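Quick notes on getting oil and candle wax marks out of a wooden table. Typed up between jobs, so forgive the state of it.

First — find out what finish you've got. Drop of water, somewhere nobody looks. Beads up? Varnish or lacquer. Soaks in and goes dark? Oiled or bare. Everything below depends on that so don't skip it.

## What you need

- plain washing-up liquid
- old cotton rags, not the fluffy kind
- talc or cornflour
- an old bank card
- brown paper
- iron, if it's wax
- furniture oil (oiled tables only). I had half a tin of Onishi left, any clear one will do

## Oil and butter

Fresh is easy. Blot, dont rub. Heap cornflour on it, leave it 25 minutes, brush off. Do it again if the powder came up yellow.

Old ones are slower. Powder on, brown paper on top, something heavy on top of that. Overnight. The one by my window seat took three nights and there's still a faint ring if you get your head right down to it.

Varnished table — none of this, just warm soapy water and a dry cloth straight after. The grease is sitting on top.

## Wax

Let it go hard. Ice cube in a freezer bag if you're in a hurry. Lift with the bank card, along the grain, card nearly flat. Never a knife. I used a knife in December and had to sand a strip out.

Whatever's left: brown paper, iron on its lowest setting, no steam, a few seconds at a time. Move the paper to a clean bit each go. Red candles leave colour behind and the iron won't shift that, so if it's a red one stop here and go to the sanding bit.

Not on lacquer. It goes cloudy.

## Sanding out what won't budge

Oiled or solid wood only. Check the edge for veneer first.

Wrap the paper round a cork block. With the grain, light pressure, go wider than the mark or you'll get a dip. Wipe the dust with a barely damp rag. Let it dry right out. Then oil, thin coat, wait 8 hours, another thin coat. Wipe off anything that hasn't soaked in or it stays sticky for a week.

Brigitta Wallner at the Pancombe workshop told me to do the whole top and not just the patch. She's right, patches show. I did the patch.

## Keeping it decent

Trays. Get a cheap plastic one with a lip and put the messy stuff on it, drips stay put and you wash the tray insted of the table. 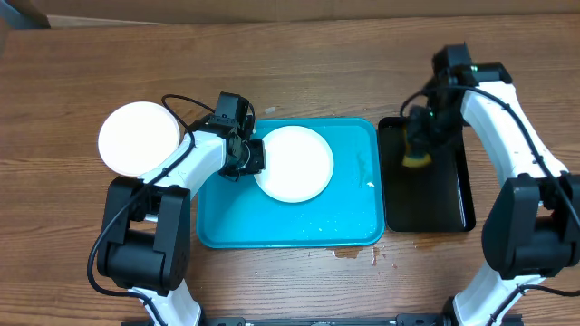 Mats under anything hot, obviously. Cork better than cloth, cloth lets the heat through. Crumbs get swept off before you wipe, otherwise you're dragging grit over the finish and it dulls in the places you sit most.

Re-oil when water stops beading. Mine needs it twice a year, more at the end by the radiator.

Rags with oil on them — lay flat outside to dry, one layer, never balled up in the bin. They can catch fire on thier own.

White heat rings are a different job, will do those separately.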